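Andard G2 Handheld Gripper Kit
Reviewed for the shop catalog by Gladys Agudelo

Sold by: Quintero Lab Supply
Ships from: Ostport
Condition: new, printed to order
Stock: low

We carry the Andard kit because customers keep asking for it. The pitch is that you record a person doing a task with a gripper, train a policy on those recordings, and then run it on an arm with the same gripper. Andard's product sheet says up to 89 percent success on cup pickup after 60 recordings. I have some trouble with that number.

Start with what was tested. The Tivthorpe report, the only write-up we have been given, uses 2 cups and one table. The cups start in marked spots. Move them a hand's width off the marks and the report goes quiet. Sheena Buchanan asked the authors for the off-mark trials in October and got back a polite note and no data.

Then there is how a success gets counted. A trial passes if the cup leaves the table. It doesn't have to be set down anywhere, and a cup held by the rim at a bad angle scores the same as a good grasp. If you plan to pour anything, work out your own rule before you compare yourself with their table.

Teófilo Urrego also pointed out that the same person made all the recordings and then placed the cups for the test runs. That may be harmless. It is still the first thing I would change.

What I do like is the hardware. The printed parts can be replaced one at a time, the fasteners are easy to reach, and the orange hooks at the fingertips are easy to pick out against the black parts when you go back through footage. Keep an eye on the camera cable — it needs slack, and the sheet doesn't say how much.

In the kit
Gripper body and fingers, black
Fingertip hooks, orange
Camera housing and arm
Screws and threaded inserts
Assembly sheet

Not in the kit
Camera, robot arm, training code, trained policy

Buy it if you want a gripper to collect your own data with and have time to run your own trials. If you are buying it for the 89 percent, please write to us first and we will send you the report.

Questions about parts go to Gayan Matubbar at the Ostport desk.

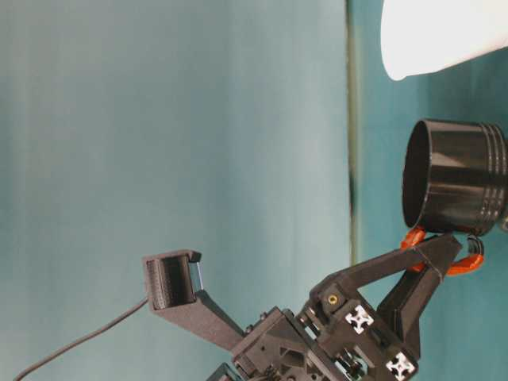 Gripper with a black cup at the orange fingertip hooks.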